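### 3.2 Passage width and walking speed

Participants were recruited from two residential buildings, Kilelby and Susta. Both were built by the same developer and share one floor plan, but the internal passages at Susta were narrowed during a later conversion to make room for storage along both sides. This gave us two groups of residents who were otherwise living in much the same layout. Recruitment took place in December and closed when 17 households had agreed to take part.

Each participant walked the length of the passage at their usual pace, first with empty hands and then carrying a tray. Start and finish were marked with tape on the floor, set back from the doors so that opening and closing them did not enter the timing. Participants who used a cane kept it for the empty-handed walk and skipped the tray walk. Times were taken by hand by two observers, and where the two readings disagreed the walk was repeated.

Clear width was measured at floor level, at hip height and at shoulder height. The smallest of the three was used in the analysis. At Susta this was almost always the hip-height reading, where door handles and drawer pulls stand out from the wall. In one unit the clear width dropped to 800 mm, the lowest value in the sample. Chatzigeorgiou, who carried out the measurements at Kilelby, also noted coats and bags hanging in the passage. These were left where they were, on the grounds that residents walk past them every day.

Walking was slower in the narrower passages, and the difference was larger with the tray than without it. Participants in the narrow group also tended to turn their shoulders slightly when carrying the tray. We did not record shoulder rotation in a systematic way and do not report it as a result.

Several residents said that wall height bothered them more than width. A passage with tall sides was called "tight" even where the measured clearance was generous.
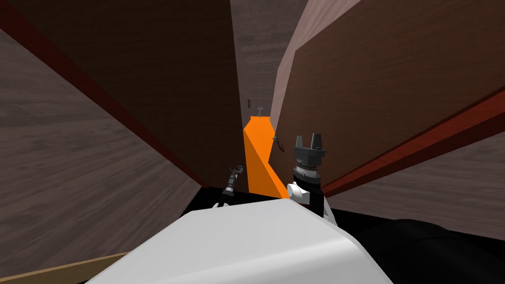 **Figure 2.** Narrow passage between tall wooden walls, simulated interior.

Ratings of comfort were collected after the last walk on the five-point scale used by Alhassan. They followed clear width only loosely. Two of the lowest ratings came from Kilelby, in units where the passage had no daylight at either end. Willems suggested adding light level to the model, and the readings needed for this were taken on a second visit. Four households could not be reached for that visit and are left out of the lighting analysis in Section 3.3, although their walking times are kept in Table 2.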